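Home | Products | Support | Manuals | Contact

Section 3. Planning and Budgeting Before You Order

This section is for the person who writes the purchase request. Complete it before you open Section 4 (Unpacking). The Ulton hand-held gripper is ordered in sets, and a set cannot be split after shipment.

3.1 Set the scope

1. Write down the tasks you intend to record. Use one line per task, for example "pick up wrapper, drop in bin".
2. Mark each task as home, office or workshop.
3. Decide how many operators will work at the same time. Order one gripper per operator.
4. Order one spare gripper for every 9 in daily use.

NOTE: Operators who share a gripper lose time at each changeover. Do not plan for shared units unless the shifts do not overlap.

3.2 Estimate consumables

Finger pads are the main running cost. Pads used on hard plastic, carton edges and floor tile wear faster than pads used on cloth.

1. Take the planned hours per operator per week.
2. Divide by 16 and round up. The result is the number of pad pairs per operator per week.
3. Add two pairs per operator for the training period.
4. Enter the total on line C of the request form.

Pads are sold under the Millari name and fit both fingers. Screws are not included with replacement pads - order the screw kit separately if your units are more than a year old.

CAUTION: Do not mix old and new pads on one gripper. Uneven pads change the closing position and the unit will need to be calibrated again.

3.3 Plan storage and data transfer

1. Allow 600 GB of local storage per operator.
2. Check that the site has a wired connection for the nightly upload. If it does not, add one Drarard transfer drive per site.
3. Budget for a second copy of all recordings. The second copy must be kept at a different address.

3.4 Survey the work sites

Private homes cost less than a rented test room, but no two are alike. Visit each one before you fix the quantities.

1. Measure the clear floor space at each task location.
2. List small containers, such as trash bins, that the operator will have to reach into from above.
3. Note cables on the floor along the operator's path.

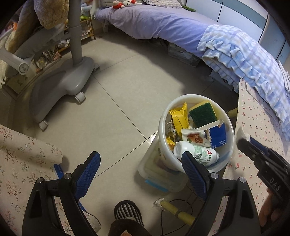
4. Compare the narrowest container opening with the open width of the fingers, given in Section 9. If the opening is smaller, choose the short finger option.
5. Record the result on the site sheet and attach it to the request.

NOTE: The short finger option cannot be added later without returning the gripper.

3.5 Submit the request

1. Add line totals A through F.
2. Quote budget code 2037 for first orders. Reorders use the code printed on your last invoice.
3. Send the form to Hendrik Verhoeven at the Ní Bhriain sales office.

Prices in the current list are valid for orders received by the end of November. Orders received later are priced from the next list.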